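Plastic cups still taste of squash after washing, any ideas?

Posted in Kitchen & Cleaning, Fri 12 June, 276 views

Bundthorpe_Bev
Hello all, hoping someone can help! I've got a load of plastic cups that come out for every birthday and picnic, and the whole lot now tastes faintly of orange squash whatever you put in them. Water is the worst. I've washed them by hand, I've put them through the dishwasher twice, and there's still that sweet, slightly soapy whiff when you stick your nose in. My sister says bin them but they aren't cracked or anything and I'd feel bad. Is there a trick to it?

Irnora9
Bicarb! Two teaspoons in each cup, fill up with warm water, leave overnight and rinse well in the morning. Then (this is the bit I always skipped) let them air properly before you put them away. I used to stack mine the second they looked dry and they went musty every time. Now they stand the right way up on the table, side by side, for a whole day.

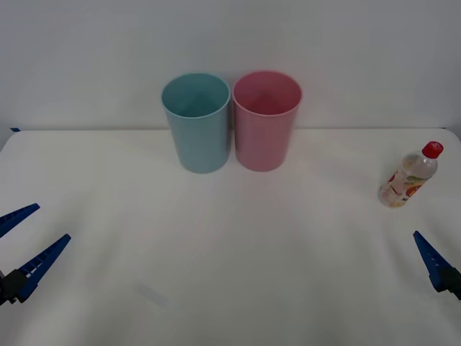
Photo: Irnora9, own kitchen

The blue and the pink are my usual pair. If there's a drinks bottle about with a bit left in it, screw the lid on tight before you lay it down, or you'll be washing the table as well. I'd go easy on the dishwasher too, mine smelled more of the tablet than of squash after a while. Give the bicarb a second night if the first doesn't shift it.

prira_97
vinegar works but then they taste of vinegar lol. just get new ones

Intarasuk Lane
I'd second the bicarb, but have a look at your sponge first. Mine was the culprit, I was wiping the smell back in every evening! New sponge, very little washing-up liquid, and a good long rinse. Lemon juice did nothing for me.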